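Gripper lost its zero halfway through a memory strip-out 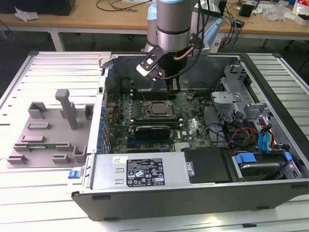 Re: Gripper lost its zero halfway through a memory strip-out

nadiia_m wrote:
Our arm at Istenico pulls the memory out of old towers. On the third case of the morning it stopped above the slots, closed on nothing and then pushed down 9 mm too far. The force limit never tripped! I hit the stop myself – board's fine, my nerves less so. Any ideas?

orest_t wrote:
Cable at the wrist, I'd bet money on it. Ours did the same in March and a new connector sorted it.

Eugeniusz N wrote:
Don't agree, Orest. A bad cable gives you a fault code. Did someone change the tool weight in the settings?

nadiia_m wrote:
No fault code at all. Marta did swap the fingers on Friday, though, and I can't find a new weight saved anywhere...

Eugeniusz N wrote:
There you go then.

orest_t wrote:
Still wiggle the cable. And why was the force limit set so high that you had to reach for the button? That bothers me more than the 9 mm.

nadiia_m wrote:
Fair. Turning it down now, will try two scrap boards after lunch.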